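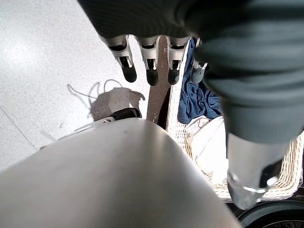 Photo: Marcus Mercado

June, late, kitchen table

The sourdough is dead. I found it behind the pickles with a gray skin on top and a smell like a hardware store, and I rinsed it down the sink without a speech. It had been going since Astlow, two apartments ago. I felt worse about the jar, to be frank, because the lid had rusted on and the jar had to go too.

So I made biscuits. Mavis Delacroix's biscuits, from the card she wrote out for me at the Brivitz potluck, the one that says "butter, enough" and "oven, hot." I called her to ask how hot. She said hot enough for biscuits. I asked what she sets the dial to and she said her dial came off during the Clinton administration and she turns the post with pliers. I went with 450.

First pan: eleven biscuits, flat as coasters, and with a similar mouthfeel. I ate three standing up, to be fair to them. I think I twisted the cutter. Mavis has told me many times not to twist the cutter and I have told her many times that I don't.

Second pan I folded the dough over itself four times and kept the butter in bigger pieces, like lima beans, and put them in touching each other so they'd have to go up. They went up. One side went up more than the other, so they all lean toward the window like people on a ferry, but inside they were layered and soft and a little salty. Note for next time: 18 minutes, top rack, and brush with buttermilk before, since melted butter after just ran off the slope.

Cletus Blackwood stopped by around four to return my casserole dish, which I lent him in the winter. He had washed it, or someone had. He took two biscuits with the plum jam and told me they needed gravy. Everything needs gravy, according to Cletus. He once said it about a fruit plate. He sat there long enough that I understood he meant tonight, so I browned some sausage and made gravy, and it was good, and he was right, and I gave him the smallest bowl.

Grocery order came to $154, and I would like it on record that I went online for flour. The rest was "while I'm here" shopping, including a wedge of the hard cheese from Villanueva that I have now hidden from myself in the crisper under the kale, where I am sure never to look.

Ingrid Schumacher wants a number for the Pundmont supper. She has 31 signed up for sides and two for mains, one of whom is Savvas Xenos, and Savvas always brings the same tray of stuffed peppers and then stands beside it watching who takes one. I said I'd do biscuits. She said how many. I said plenty. She waited. I said six dozen, and I heard her write it down.

Six dozen at twelve to a pan is six pans, and my oven takes one at a time if I want the bottoms to brown. I could freeze them raw, cut and ready, and bake that morning. Mavis says frozen ones rise better anyhow. She might have mentioned this earlier.

Tomorrow: more buttermilk, parchment, a cutter with an actual edge (I've been using a tomato paste can). Ask Cletus if he has freezer room. Do not let Cletus see them go in.

Four left on the plate. Had another one just now, cold, with the cheese. So I did look under the kale.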